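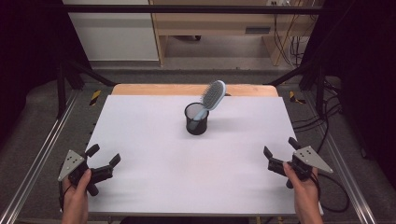 Ranger une brosse à cheveux dans un pot à crayons ajouré ?

Bonjour, je n'ai pas de tiroir dans ma salle de bains et ma brosse traîne toujours quelque part. J'ai un pot à crayons noir ajouré qui ne sert plus. Est-ce que ça tient debout avec une brosse ovale dedans, ou est-ce que tout bascule ?
Zerrin Dönmez

Manche en bas, tête en haut, sinon les picots s'écrasent. La brosse va pencher contre le bord, c'est normal. Si le pot est léger, mets 2 ou 4 galets au fond. Évite de le coller au mur, la tête dépasse et elle frotte.
Fesar

J'en ai un depuis juin, aucun souci. Par contre la poussière se met dans les picots, il faut enlever les cheveux et laver de temps en temps (eau tiède, un peu de shampoing, sécher tête en bas).
Meder

moi je la mets dans mon sac
Duman

Dernière mise à jour : 12 décembre 2020

Commentaires

Bavgate : Les galets, bonne idée. Du gros sel dans un sachet, ça marche aussi.

Zerrin Dönmez : Merci, j'ai mis des galets et ça ne bouge plus.

Ce site utilise des cookies pour mesurer son audience. Accepter / Refuser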